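Tratside wants 1,420 recordings of people picking up cups

Tratside, the home robotics start-up, says it will have 1,420 recordings of people handling mugs, cups and trays by the end of the summer. It had 643 at the end of July. The company's plan is to feed them to Kudedov, software meant to learn household chores by copying people.
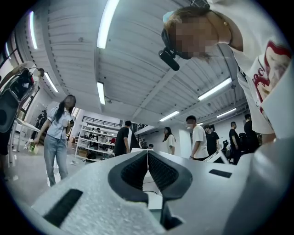 Recorders work with a gripper in each hand and do the job the way a robot would have to, with two stiff fingers per side. Siu-fong Chien, who runs the recording floor, says a new person needs 100 practice tries before the results are worth keeping. Tratside would not say how many of the 643 came from people still learning.

It would not say much about variety, either. Most of the work so far has been done in one big room, with the same few tables and the same daylight. Kitchens are messier than that, and darker. 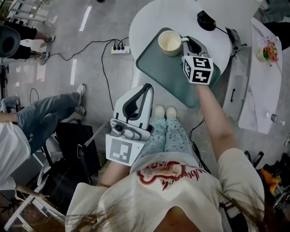

Chi-keung Poon, who tests learning systems at the consulting firm Kan, is not impressed by the total. "You can have 200 good examples or 1,420 lazy ones," he said. "I'd like to see it pick up a cup it hasn't met, in a house it hasn't met. Then we can talk."

Rival Datolano made similar promises last year and has yet to show a working product. Chien says the comparison is unfair – her team checks every recording by hand and throws out the bad ones. She did not have a figure for how many get thrown out. 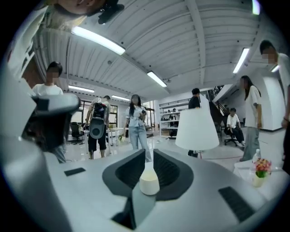
A small cup between the pads of a hand-held gripper on the recording floor.

Tratside says a public test of Kudedov will follow. No date has been set.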